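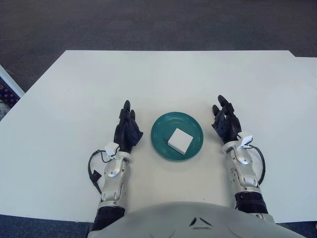 Tuesday. Worked from the Cado office until almost 3. The two white tables are still pushed together and I like the extra space.
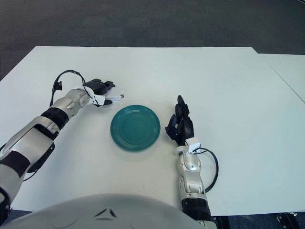
The teal plate, nothing on it.

Glad I picked this one, the ridges around the rim are nice. Lunch was leftover rice. I called Okafor about the invoice again and got put on hold.
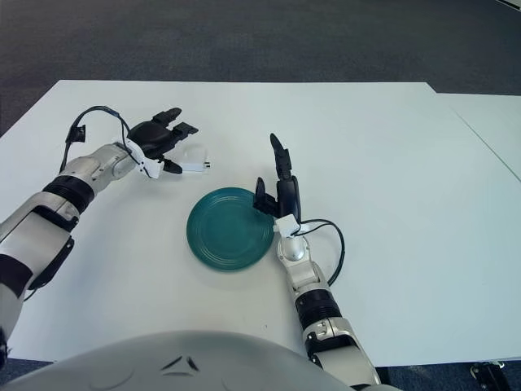
They want 74 dollars more for shipping. I said I would think about it. Bus home, early night.
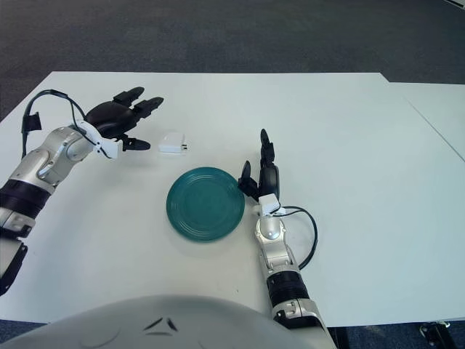 Plate and the small white block, the plate below the block, with the gray carpet behind.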